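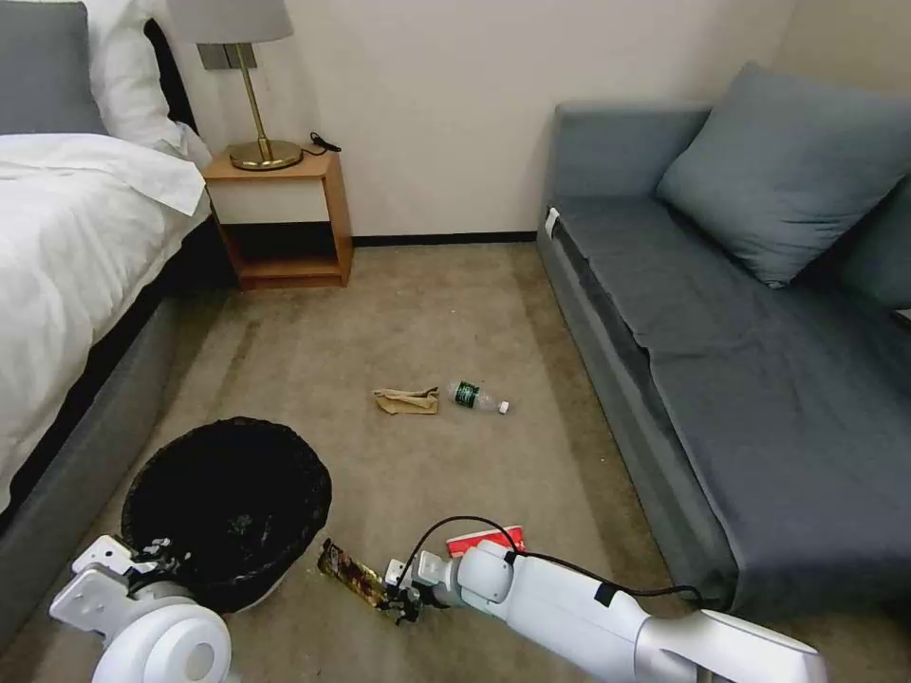
床与沙发之间的那条通道，是Anil Kurian进房后最先看的位置。他在Mindthorpe酒店负责客房标准，手里的验房表每年10月修订一次，条目不多，排序却和多数同行的表不同：地面排在床品之前，床头柜排在卫生间之前。

“客人拖着箱子进来，视线先落在地面，”他说，“米色地毯上有一团揉皱的纸巾，站在门口就能看见。床单角上有一道褶，要走到床边才看得见。表格按看见的先后排，检查的人就不用来回走。”

访谈在酒店二楼的布草间外进行，谈的是浅色地毯客房的地面清洁、软包家具的维护和床头区域的布置。Mindthorpe共有客房403间，其中90间在上一轮翻新中更换了地毯和沙发，由Romcombe供货，其余仍用旧款。两种房型的清洁流程目前并行。

先说地毯。新款为米色割绒，绒高比旧款低。Kurian认为选色时的争论被夸大了。“浅色显脏，深色显灰尘和线头，两边都要吸。差别在于处理污渍的时间窗口。浅色地毯上的咖啡渍，当班处理和隔天处理，结果完全两样。”

他要求服务员进房后先捡拾，再吸尘，捡拾必须用手。吸尘器能吸起小纸屑，遇到整张的餐巾纸会堵在弯管处，电机声音变闷，服务员往往以为是尘袋满了。去年工程部统计过一次吸尘器报修，Kurian没有给出具体数字，只说弯管堵塞排在第一位，电源线破损排第二。

“餐巾纸是最常见的一类，”他说，“客人在沙发上吃外卖，纸放在扶手上，人一起身就带下来了。捡的时候要翻过来看一眼，背面如果有油，下面那块地毯要单独处理。棕色的本色纸还有一个问题，纸浆颜色和地毯接近，光线暗的时候容易漏掉。”

漏捡的位置有规律。按他的记录，床箱与地毯的交线、沙发底座前沿、床头柜下层这几处最多，房间正中反而很少漏。服务员面对空旷的地面会主动去看，面对家具的阴影则容易一扫而过。因此验房时他要求开灯，并且蹲下一次，位置固定在床头柜一侧，从那里可以同时看到柜底和踢脚线。

踢脚线为黑色，墙面为奶油色。这个搭配是设计方Inuron定的，客房部最初反对。黑色踢脚线上沿积灰非常明显，需要每三天用微湿的布擦一遍。Kurian后来改变了看法：“旧房型是白色踢脚线，吸尘器头撞上去全是黑印，擦不掉，只能补漆。黑的只积灰。灰可以擦。”

关于床头柜，他谈得最久。新房型的床头柜是浅橙棕色木质，上部为浅奶油色面板，下层敞开。旧款带柜门。

“有门的柜子，客人会忘东西，充电器、眼镜、书，遗留物登记有很大一部分出自那里。改成敞开之后，服务员站着就能看到下层，遗留物少了，但是灰尘多了一个面。我们在流程里加了一步，擦完柜面顺手擦下层，用同一块布的另一面。”

柜面上只允许放台灯、电话和一张服务卡，电话在部分房型里改到了书桌上。台灯为圆形黄铜底座，细杆，浅灰色布罩。黄铜底座不能用含氨的清洁剂，也不能用百洁布，表面有一层透明保护漆，磨掉以后会出现不均匀的暗斑。擦拭用干的超细纤维布，指纹重的时候喷一点清水在布上。灯罩每周用粘毛滚筒走一遍，方向从上往下，接缝朝墙。

电源线是他自己都不满意的部分。黑色的线从底座引出，横在柜面上，再往后走。他试过用理线夹固定在柜背，但客人经常移动台灯，夹子不到一个月就脱落。“现在的标准只有一句话：线不得垂在柜子前方。放在柜面上可以接受。我知道不好看。真正的解决办法是在柜面开孔，Romcombe报过价，这一批没有做。”

床的部分，Mindthorpe用白色被套，不用床尾巾。被子铺好后两侧自然下垂，不塞入床垫下方。床箱为灰色布艺软包，客人脚后跟容易碰到下沿，那里的污渍多为鞋油和地毯纤维，用软毛刷干刷即可。Kurian不主张用蒸汽机处理床箱。“布下面是板材和海绵，蒸汽进去出不来。有过一张床，刷得很干净，两周后有气味，拆开看里面发霉了。”

枕头方面，靠床头板放灰色和白色两种，灰色为装饰用，枕套同样每客更换。他承认这一条在行业里不算普遍，成本也确实增加了。“客人不会区分哪个是装饰的，他会把脸放在任何一个枕头上。”

被角是否平整，在验房表里属于二级项目，允许当场整理，不计入返工。地面有遗留垃圾属于一级项目，整间退回。这一区别在员工中引起过意见，有人认为一张纸巾和一块没擦的镜子不应当分出轻重。Kurian的解释是，床品的轻微褶皱可能在铺好之后由坐压或空调气流造成，地面上的纸只能说明最后一遍没有看。

蓝灰色沙发是新房型里维护成本最高的一件。面料为涤纶混纺，坐垫是一整条长垫，不分块。整条的好处是没有中缝，食物碎屑不会掉进去；缺点是一处弄脏就要整条拆洗，而且需要两个人抬。库房因此多备了10条周转。抱枕套可拆，随布草送洗，水温不超过四十度，不得与毛巾混洗，否则表面会沾满棉绒。

坐垫与扶手相接处缝有一枚白色小标签，有客人反映碍眼，也有服务员自行剪掉。他已经发过通知要求保留。标签上的洗护说明是外包洗涤厂判断工艺的依据，剪掉之后，洗涤厂一律按最保守的方式处理，费用更高，时间更长。外包方是Bangera洗涤，合同中对此有明文约定。

问到单间用时，Kurian翻出一份内部试验的汇总表，样本为2177次退房清洁。试验比较了两种次序：一种从卫生间开始，最后处理地面；另一种进房即捡拾垃圾、检查地面，随后再进卫生间，最后吸尘。后者多出一次弯腰走动，总时长差别不大，返工率则明显下降。他不愿公开百分比，理由是两组员工的工龄并不一致。

“要做得严谨，应当让同一组人先后用两种次序，各做一个月。旺季做不了。结论我是相信的，数据还不够好。”

捡拾本身也有细则。纸类、瓶罐和食物残渣分开装袋，布草车左侧挂干垃圾袋，右侧挂湿垃圾袋。写有字迹的纸一律不当垃圾处理，哪怕揉成一团，只要在垃圾桶之外，就放到书桌上；退房房间的则交给领班，保留七天。纸巾不在此列。床边地面上的小件物品，如耳塞、药片板、发圈，续住房放回床头柜，不得丢弃。

吸尘的行走路线从窗边向门口后退，床与沙发之间走两趟，第二趟与第一趟重叠半个吸头宽度。家具底部换扁吸嘴。割绒地毯会留下吸头的走向痕迹，Kurian不要求拉出平行的条纹，只要求门口一侧没有脚印。

下一版验房表的改动已经定稿，主要有两处：台灯电源线的位置单列一条；沙发底座前沿并入地面检查，不再归入家具。后一条是领班们提的，他们验房时本来就是蹲在那里一起看的。

访谈日期：8/18/20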